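November | By Oi-ling Yu
14 shares | 3 comments

Student project report: two arms and a dish rack

So my half of the Fuluso project was the plates. We wanted to know whether a policy trained on two arms working together would still cope if you messed with the clutter at the back of the table, and a dish rack seemed like a nice everyday thing to test it on (it was also cheap!).

The method is pretty simple. I drove the arms by hand to record 100 demos, then trained two versions of the same model. The first one, Dullby, saw the whole recording. The second, Morin, saw only every third demo, but with the colours shifted and the brightness bumped up and down a bit. Then each one got the same set of starts, and I marked a run as good only if the plate stayed up in the rack after both arms had backed off.

I left the scissors and the other bits along the back on purpose, and I really didn't want a spotless bench – my kitchen at home certainly isn't one.

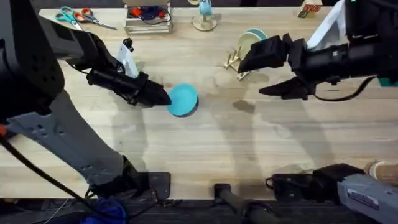
Two arms, one rack, plates standing in it.

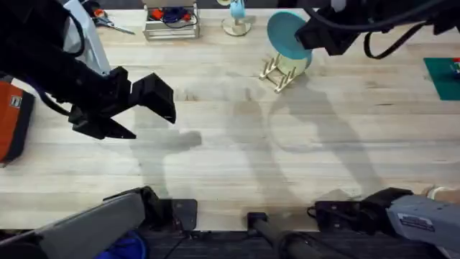
Aba Wumbei read my draft and asked why I was giving Morin credit for the colour shifting when it also had fewer demos to learn from, and said I'd changed two things at once and could only really talk about the pair of them together. Fair point, and a bit painful at 11 at night. I've reworded the results to match.

What I can say is that Morin failed 3 of its runs and Dullby failed 8, from the same starts. Most of Dullby's misses were at the rack, where it let go too early. Morin's were all bad grabs at the rim of the plate. I trained both for 1,000 passes and didn't tune either one, so there may be more to squeeze out.

Next up I want a third model with every demo plus the colour shifting, which should sort out Aba's question. The log sheets are in the shared Lesum folder if you'd like a look.

Related
Picking a gripper for thin plates
How we label a failed run
Lesum folder: what goes where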